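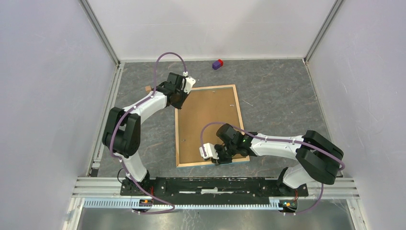 Handout 7: Trays, blocks and what "put away" means
Module: Household Order and Its Claims, Tuesday group

Most tidying guides, the Lokdale booklet included, begin with a container. Buy a tray and the clutter will follow it in. I doubt it. Take the wooden tray with the brown inside and the purple and red block lying beyond it, towards the back wall. The tray is there, the block is on the marbled floor, and owning one has done nothing for the other.

Brernard (p. 41) says an empty tray "invites use". He offers no test of this. In the view below the tray holds only a shadow, and the block is still out on its own.

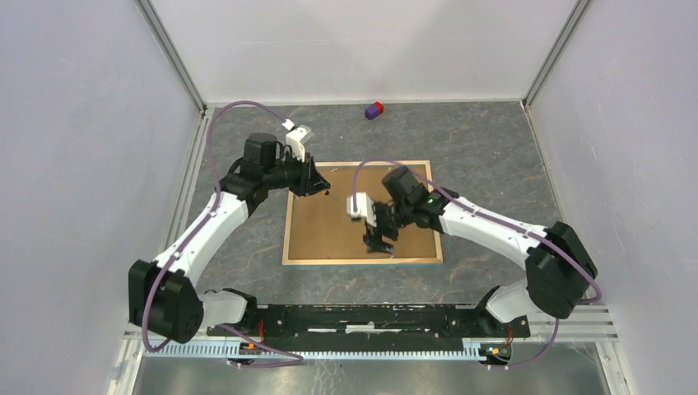 Surfaces
Chowdary's chapter is better, though it runs to 70 pages and could lose half. Its useful point is that we judge tidiness by what the surface shows us. Dark grey with pale veins hides specks and scratches - up to a point. A glossy panel in a bright blue surround gives back the light overhead, and may look clean when it isn't.

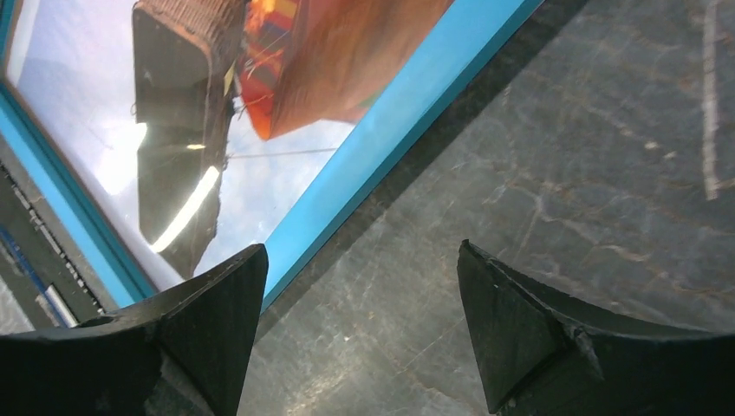

For next time
Read Traltham, section 551. Bring one claim from it that you don't believe, and say what would change your mind.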